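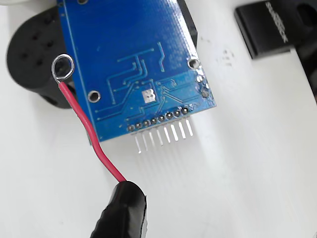

Underside of the Litura sensor board, header side down the page.

Rewiring thread. The Litura logger in my greenhouse went back on the bench in August with intermittent readings. The fault was in the wiring, so most of what follows is about wire ends.

Background for anyone new: Litura is my humidity and temperature logger. One sensor board, one controller, a 5 V supply and a Nwankwo enclosure that was sold for doorbells. It had been logging gaps, always in the early morning, and the gaps got longer through the summer.

First check was the board. I look at the underside before anything else because that's where the header joints are. Eight pins along one edge, and most of the traces end up there. If a board of this kind has a mechanical problem, the header is my first suspect.

What I want from a header joint: solder going all the way around the pin, a smooth slope down to the pad, no dark ring between the two. The ones on this board are round and silver. I put a probe on each pin and its trace anyway. Looks and continuity are separate tests.

Continuity was fine on every pin. I repeated it while pushing the pins sideways with a plastic spudger. Still fine. A cracked joint will usually show itself under side load if it's going to show itself at all.

Second check was the mounting holes. They're plated, with a bare ring, and on many boards that ring is tied to ground. On this one it isn't. Measure yours before you put a metal standoff through it. A grounded ring on a metal post will give you a ground path you didn't draw, and you'll spend an evening finding it.

Third check was flux. I'd soldered a replacement header on last year and couldn't remember if I cleaned up. Isopropyl alcohol, a stiff brush, lint-free wipe. Residue between adjacent pads takes up moisture and then leaks a little current. Early morning in a greenhouse is when you'd expect that.

It got cleaned. The gaps continued on the bench with a humidifier running next to it. So, wiring.

The old wiring, for the record: push-on jumper leads from the header to a screw terminal strip, with the far ends cut off, stripped and shoved under the screws. It was meant to last a weekend and lasted two years.

Jumper leads are for prototyping. The crimp inside the plastic shell holds by spring force and the spring relaxes. Add daily temperature swings and the contact resistance starts to wander. None of this is new information and I did it anyway.

The strip end was worse. Straight stranded wire under a flat screw head splays as the screw turns. A few strands take the clamping force, the rest squeeze out sideways. On the supply terminal I found three strands doing the work of the whole conductor.

I wiggled that one lead with the logger running and got the same gap I'd been seeing every morning. Fault reproduced.
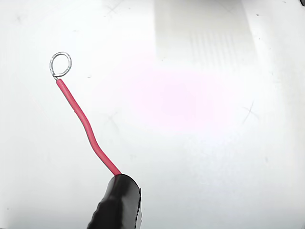 Terminal prep is where I changed the most. The strip uses screws with captive washers and open posts, so the right termination is a ring lug, and I'd run out of small ones. Second choice is an eye formed in the conductor itself. Strip long, bend the strands around a round form slightly bigger than the screw, bring the tail back and twist it where it meets the insulation. On the red lead the eye came out more of a teardrop than a circle, and I accept that as long as it's closed and the screw passes through without spreading the strands.

Wire is 22 AWG stranded, red for supply. Lavitz hookup, PVC jacket. I'd prefer silicone insulation in a greenhouse, but the PVC was in the drawer and the run inside the box is short.

Strip length matters more than people think. Too short and you can't close the eye, so you get a hook. Too long and you have a lot of bare conductor hanging out past the washer. I cut a test piece, form it, check it on the post, then mark the length on masking tape stuck to the bench.

Use a proper stripper with the notch for your gauge. If the jaws nick the strands, cut the end off and start again. A nicked strand breaks at the nick, and the bend at the neck of the eye is exactly where it'll be stressed.

Form: I use the shank of a drill bit held in a small vise. Round-nose pliers also work, but they're tapered, so mark where on the jaw you're bending or every eye comes out a different size.

Don't twist the strands tight before forming. A light twist keeps them together. A tight one makes the bundle stiff and it springs open when you let go.

Direction: the eye goes on the post so the open side of the wrap closes as the screw turns clockwise. Put it on the other way around and tightening pushes it open. Old rule from wall outlets. Applies here.

Tinning. I get asked every time. For a screw clamp, I leave the part under the screw untinned. Solder is soft and creeps under constant pressure, so a terminal that was tight in spring can be loose by fall. A touch of solder at the neck, to hold the twist, is fine if it doesn't wick into the eye or up under the jacket.

In practice, keeping solder out of the eye takes some care. Iron on the neck only, very little solder, off quickly. If you can't do it cleanly, skip it. The twist plus the screw is enough for a wire that doesn't move.

Iron is a Protico 40 W with a chisel tip. Adequate. It recovers slowly on ground pads and it's overkill for a wire neck. I'm not recommending it or warning you off it.

Pin end. The jumper shells are gone. Each lead is now soldered straight to its header pin, with heat shrink over the joint. It means the board can't be unplugged. I can live with that, because the terminal strip is the disconnect point now.

Order of operations for that end: slide the heat shrink on the wire first. Then park it well down the lead, away from the heat. Then tin the pin, tin the wire, hold them parallel, reheat. I wrote "HEAT SHRINK FIRST" on the bench in marker years ago and still forgot once during this job.

Pins are easier to solder to with the board on a pale, smooth surface, by the way. Stray solder balls and clipped strands show up immediately. A strand between two pins is a short you built yourself. I wipe the surface down between leads.

Work from one end of the header to the other. If you start in the middle you end up reaching over finished joints with a hot iron, and PVC jackets don't forgive that.

Slack. I leave a bend in every lead between the board and the strip. A straight, tight wire transfers every movement of the enclosure lid to the solder joint. A gentle S is enough. What I don't want is a sharp fold, because the strands work-harden there.

Strain relief: one zip tie through the slot in the Nwankwo box, snug over the bundle, tail cut flush. If the jacket shows a dent under the tie, it's too tight.

Labeling. Tape flags at the strip end only, pin function in pencil. Pencil outlasts most pens in humidity. I learned that from plant tags.

Torque: I don't own a driver that reads this low. Snug, wait, snug again. The strands settle under the washer after the first tightening and there's always a bit more travel the second time. Then pull each wire. If the eye rotates on the post, it's loose.

Test setup afterward: logger on the bench, humidifier back on, lid open so I could get at the leads. I flexed each one in turn and watched the log. No gaps. Then I closed the lid and flexed the whole bundle at the gland. No gaps.

Ran it overnight. Clean log through the early hours, readings steady against the reference meter. It went back up on the greenhouse post the next afternoon.

One thing I didn't do: conformal coating on the sensor board. The sensing element has to stay open to air, and masking it properly is more work than I wanted. If you coat yours, cover the sensor and the pins before you spray, and do both sides.

Parts used, total: 2 feet of hookup wire, heat shrink, one zip tie, solder, alcohol. The terminal strip was reused after I cleaned the screws with a brass brush.

Several people asked why I don't use ferrules. I do, in cage-clamp and rising-clamp terminals, where they're the right part. Under a flat screw head with an open post, a ferrule sits to one side and rolls out as you tighten. Ring lug or formed eye for those.

Ring lugs are on order. When they arrive I'll swap the supply and ground leads over and leave the signal leads as they are. Will add the crimp settings to the end of this thread when I've done a few pull tests.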